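Friday, 7 a.m. Went back to the flowered corner with my coffee. The Trendach catalog calls this wallpaper "calming." I give it until November.

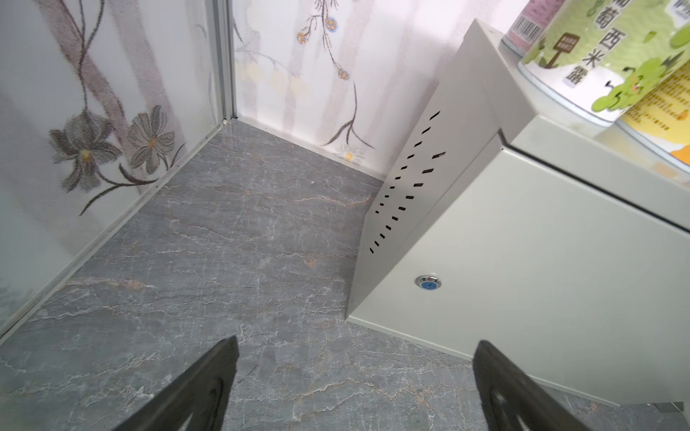 Gray marble look, pale cabinet, too many flowers.

Cans live on top of the metal box now, six in two rows. I doubt it lasts.

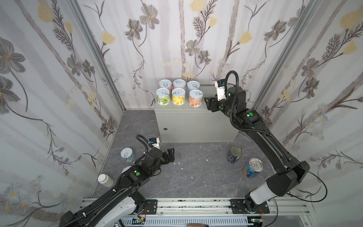 It'll last if you stop rearranging it, came the answer from the hall.

Maybe. I still don't trust a ring pull.

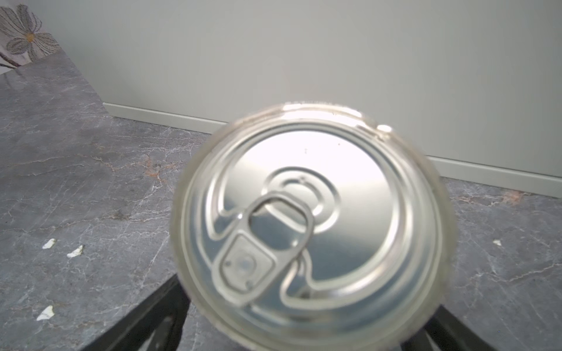
Terkalholm wanted 13 dollars for a can rack, and I said no. The box has a lock anyway, blue in the middle. 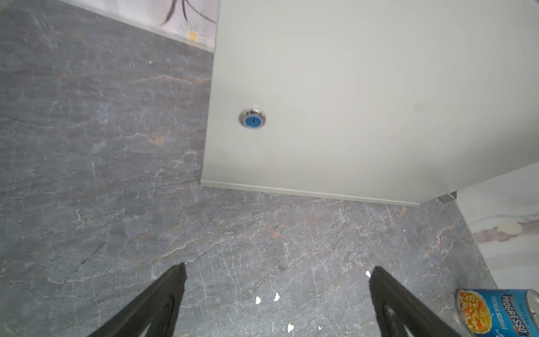

Who puts a lock on a box and leaves the cans on top? Swept after lunch.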